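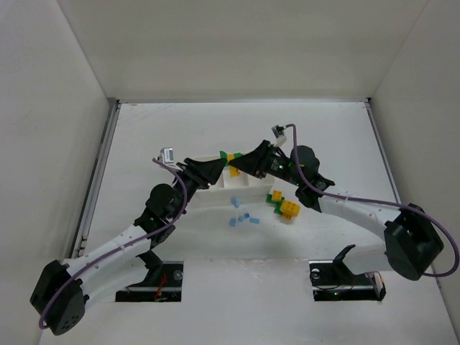
Flurkaveck, a six-person software shop, has released a new version of Fernero, the planner that tells a pair of robot arms who goes first. Earlier versions handled this the way two polite people handle a doorway. Most of the 3541 logged stalls in the old code came down to each arm waiting for the other to move, and toy bricks were the worst of it, with both grippers meeting over a piece hardly bigger than their own fingertips and a compartment tray sitting right underneath.

The fix is a small module called Stalen, which gives one arm the right of way and lets the other one sulk at a set distance. It checks the arrangement every 225 milliseconds and can swap the roles partway through a task.

"We spent most of the winter on collision math," said Melina Xenos, who leads the planning group. "Then Dorin suggested they take turns. He was pretty smug about it."

Dorin Căpraru confirmed that he was.

In a test run of 100 brick handovers, the old planner finished 69. The new one finished almost all of them. Of the failures, two were traced to a config file that listed the left arm twice, an arrangement Stalen accepted without complaint. A check for that is in the release notes under "minor."

The update also moves the two wrist camera feeds onto a shared clock. Users who wrote their own workaround for the drift are asked to delete it before installing, and to stop emailing Roxana Neagu about it.

Fernero's next release is planned for February. The company did not say which one.

Last updated 4:40 p.m.
Filed under: Automation / Software & Controls
Contact the newsroom | Back to top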